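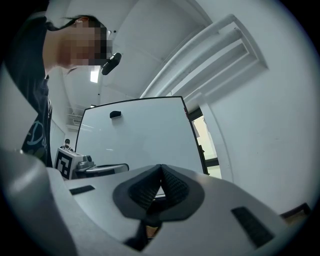

Project report, Dirthorpe, 26 July 2018
Group: Bohumila Kuruc, Edvin Hovland, Silvan Steiner
Supervisor: Vidar Rønning

## 1. Aim

The white table at Dirthorpe is shared by several groups, and small items left on it tend to go missing. Our project was to agree where things should go on the table, and to see whether people found the layout easy to keep to. We looked mainly at marker pens and small plastic pieces, as these were the items other students complained about most.

## 2. Method

We divided the tabletop into a working area in the middle and a storage strip along the back. Pens were to be returned to the strip with their caps on. Round plastic pieces could stay in the working area while in use, but had to be moved before the next group started.

Each round lasted 10 minutes and we did 5 rounds. Edvin kept the notes and Bohumila wrote down anything that was put back in the wrong place. We did not tell people off during a round, so that the notes would show what they would normally do. 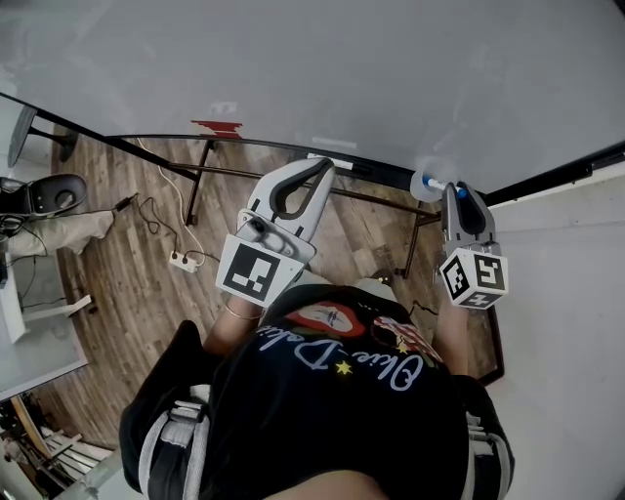
*Figure 2. Blue-capped marker pen against a round translucent plastic piece on the white tabletop.*

## 3. Results

The pens were easy. People already expected them to have a fixed place and most remembered it after the first round. The round pieces were harder, mainly because our rule depended on knowing when the next group was due. Two people asked whether "in use" included things they meant to pick up again later. We had not decided this beforehand.

Silvan also noted that the floor needs a rule of its own. The power strip lies near the table legs and its cables run across the planks, so anyone walking round that side has to watch their feet. This was outside our aim and we did not test any changes to it.
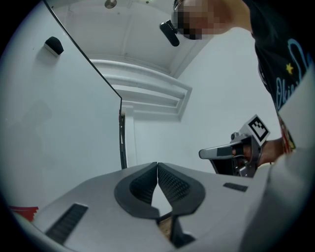 ## 4. Changes for September

- Give the round pieces a fixed place as well, and drop the "in use" rule.
- Mark the storage strip with tape.
- Ask Vidar if the cables can be moved closer to the wall.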